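Ondar hand-held gripper, maintenance

The Ondar is a hand-held gripper used to record grasping demonstrations for robot arms. It consists of a dark gray housing, two moving fingers and a wrist-mounted camera with a wide-angle lens. Units are kept in working order by their operators under a service schedule first written by Anqi Li at the Skurkivden workshop and later revised by Sille Bech.

Setup

Before first use, the fingers are closed fully and the zero position is stored. The operator then opens them to the stop and checks that both travel the same distance. A difference of more than 3 millimeters calls for adjustment of the linkage. The lens is wiped with a dry cloth and its retaining ring tightened by hand.

Routine care

The black fingers carry fine horizontal ridges on their inner faces. Dust and skin oil collect between the ridges and reduce grip, so the faces are brushed after every 200 grasps and inspected every 14 days. Solvents are not used on the fingers. Worn fingers are replaced as a pair - a single new finger tends to pull objects to one side.

Grip check

After any repair, the unit is tested by holding a light object upright between the fingers. Toys with a smooth, narrow body are commonly chosen, as they show slippage early.
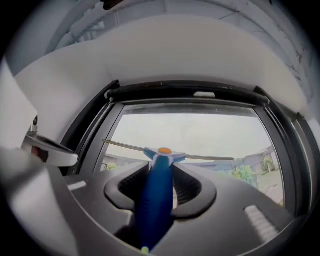
The object is held for one minute and the housing is then tilted slowly to each side. If it shifts, the linkage is adjusted and the check repeated. Results are entered in the service log under form 3004, together with the date of the last finger change.

See also: Haddad linkage; Gripper calibration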